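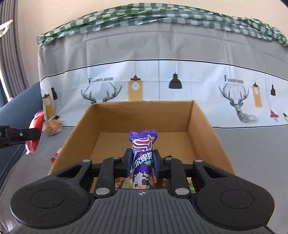
Ticket 307 – Firkia, Modul Greifzustand: Freigabe wird vor Erreichen der Ablagepose ausgelöst

Der Zustandsschätzer meldet in einem Teil der Episoden »Objekt abgelegt«, obwohl die Backen noch geschlossen sind. Betroffen ist ausschließlich die Ablage in offene Behälter, beim Umsetzen auf der Tischfläche tritt der Fehler nicht auf. Reproduzierbar mit Firkia auf dem Stand von Juli, Kameramodell Andow, Standardparameter. Die violette Packung mit dem Kuhgesicht ist ein typischer Fall: senkrecht zwischen den Backen gehalten, direkt über dem offenen Karton, die vordere Kartonwand teilweise vom Greifer verdeckt. Der Schätzer setzt an dieser Stelle bereits das Freigabe-Flag.

Erwartet: Flag erst nach Öffnen der Backen.
Tatsächlich: Flag bis zu 18 Frames zu früh.

Gemeldet von: Leonie Buschmann
Bearbeitung: Dörte Stöcker
Priorität: hoch

09:40 Stöcker
Log gesichtet. Die Backenweite ist im fraglichen Abschnitt konstant, der Encoder scheidet damit aus. Das Flag kommt aus dem visuellen Zweig.

10:25 Stöcker
Segmentierung einzeln laufen lassen. Die Objektmaske wird mit der Behältermaske verschmolzen, sobald sich beide im Bild überlappen. Die Tiefe geht nicht in die Entscheidung ein. Parameter merge_overlap steht auf 40, im Projekt Edico wurde er nie angepasst.

11:10 Buschmann
merge_overlap auf 9 gesetzt: Fehler seltener, aber nicht weg. Dafür zerfallen bedruckte Verpackungen jetzt in mehrere Teilmasken. Kein brauchbarer Workaround.

13:05 Stöcker
Bestätigt. Wert zurückgesetzt. Patch im Branch kiiskinen-gate: Freigabe nur noch, wenn der visuelle Zweig und die Backenweite übereinstimmen. Bei Widerspruch bleibt der alte Zustand erhalten, und es wird eine Warnung geschrieben.

14:30 Buschmann
Patch gegen die gemeldeten Episoden getestet. Kein verfrühtes Flag mehr. Die Warnung erscheint allerdings in jedem Frame und füllt das Log – bitte auf Zustandswechsel begrenzen.

14:50 Stöcker
Geändert. Die Maskenverschmelzung selbst ist damit nicht behoben, dafür folgt ein eigenes Ticket. Dieses bleibt bis zum Merge offen.

Zuletzt aktualisiert: 14:52 Uhr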